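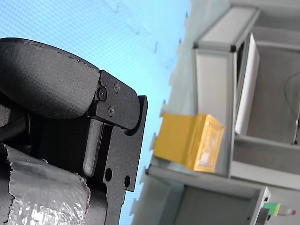

Prurum Soft Cooler by Munbridge

3 min read

We have been carrying the Prurum since the spring, and it has become the cooler we grab for ourselves when the store closes and the lake is still warm. It is a soft-sided shoulder cooler with a wide mouth, a flat base and a lid that opens away from you. If you have spent years digging through a hard chest on wheels for the last piece of watermelon, carrying one of these down a dirt path feels like a vacation in itself!

Munbridge makes it in two sizes, the Day and the Long Day. They share the same fabric, the same zipper and the same strap, so the only real question is how much lunch you pack.

The Day measures 285 mm across the base and weighs 1155 grams empty, strap included. We put it on the shipping scale ourselves and it matched the hang tag to the gram, which made us happy (we are like that here). The Long Day is the same height and depth but stretched sideways, and it will take a full-size casserole dish with the lid on. Llinos Bowen, who runs our camping floor, uses hers for exactly that when she drives out to her sister's place in Prullton, and the dish rides flat the whole way.

How it's built

The outside is a tightly woven polyester with a coating on the back. It wipes clean with a damp cloth. Blueberry juice came right off ours, barbecue sauce took a little dish soap, and pine sap is still there – a bit of rubbing alcohol on a rag is supposed to help, and we will get around to it.

Between the shell and the liner is closed-cell foam, thicker in the base and lid than in the walls. The liner is one welded piece with rounded inside corners, so there are no stitched seams for melted ice to sit in. We love this part. Old lunch coolers get that sour smell down in the corners, and on this one you can reach every bit of the inside with a sponge.

The zipper is a chunky coil with a big fabric pull you can work with wet hands or thin gloves. It's water resistant, so a cooler that tips over in the back of the car will hold its ice melt for a while, but please don't store it on its side with water in it. The zipper wants a dab of the wax stick that comes in the box once or twice a season. Do the ends first, where the teeth turn the corner.

Packing it 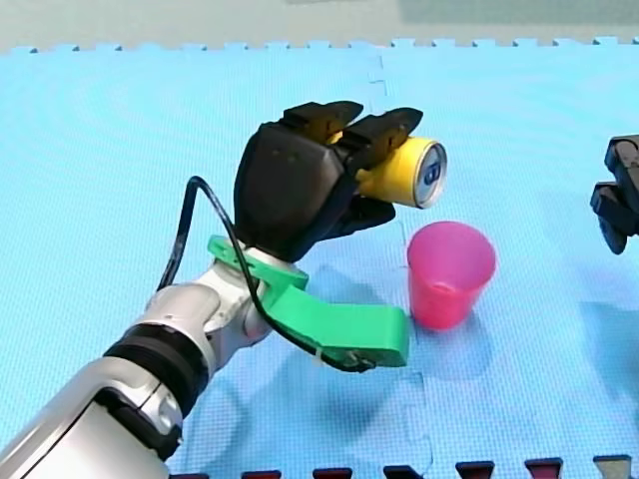
Packing a soft cooler well is half the fun, and a little planning gets you a much colder lunch. Start the night before. Put the empty cooler somewhere cool, with a frozen pack inside and the lid zipped, so the foam isn't still warm from the garage when you load it. Flat ice packs go on the base. Drinks come next, and this is where people lose space by standing everything up: a can held sideways like the yellow one here, with the silver end facing out, is at the right angle to go straight in along the base. Lay the first row that way, and alternate it with sandwiches in a flat box. If you mix flavors, leave the printed sides up so you aren't pulling out every drink to find the one you want. Soft fruit goes on top, then a folded dish towel, then one more thin ice pack under the lid.

The towel is worth the space. It fills the air gap and stops the grapes from freezing to the pack, and you will want a towel at the other end anyway.

For a longer day, chill everything overnight in the fridge before it goes in. Warm drinks are the fastest way to use up your ice. A frozen bottle of water can stand in for one of the packs, and by the middle of the afternoon you'll have something cold to drink with it.

Carrying it

The strap is wide and clips on at both ends with metal hooks. It also adjusts from either side, which sounds like a small thing until you hand the cooler to someone a foot taller than you. There are two grab handles on the ends as well, low enough that the load doesn't swing when you lift it over a tailgate or into a canoe.

On the front is a flat pocket with a snap. It isn't insulated, and it's the right place for napkins, a bottle opener and a small cutting board. The Yorath picnic knife fits with its sheath on. So does their folding spork set, if you're more of a soup crowd.

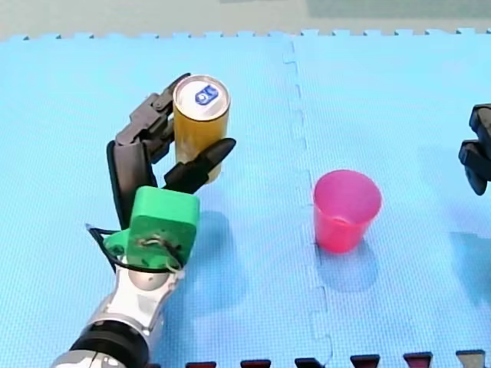

The base has a sewn-in stiffener, so the cooler stands up by itself when it's half full and doesn't slump when you set it on grass. Earlier Munbridge coolers had a loose board that you slid in, and it always ended up in a closet somewhere. We asked for a fixed one more than once and were thrilled when this version came in with it!

Cleaning and storage

Empty it the same day. Wipe the liner with warm water and a little dish soap, rinse, and leave it open upside down over a chair back or a broom handle until it's dry. Baking soda in water takes care of fish. Don't put it in a washing machine or a dishwasher, and don't use bleach on the coated side.

Over the winter, keep it unzipped on a shelf with nothing heavy on top. Foam that has been squashed for months does come back, slowly, but the lid never sits quite as flat afterward.

Which size?

If it's usually a couple of people and an afternoon, get the Day. It fits in the footwell of a small car and under most stadium benches. If you cook for a crowd, or you fish, or you have teenagers, get the Long Day. It does get heavy when it's full of ice, and at that point you will want a friend on the other handle.

Colors this year are moss, sand and a deep rust that looks better in person than it does on a screen. The moss hides dirt. The sand stays cooler to the touch if you leave it out in the sun, though it shows every drip. Rust is what most of us at the store ended up with.

In the box

Cooler, shoulder strap, zipper wax stick, and a small patch kit for the liner. Ice packs are sold separately. We like the flat Munbridge ones, but any slim pack you already have in the freezer will do the job.

Spare straps and hooks are kept behind the camping counter, so just ask. Orders placed before 3 p.m. are packed the same afternoon, and you are welcome to bring in your own lunch box or casserole dish and try it for size in the floor models.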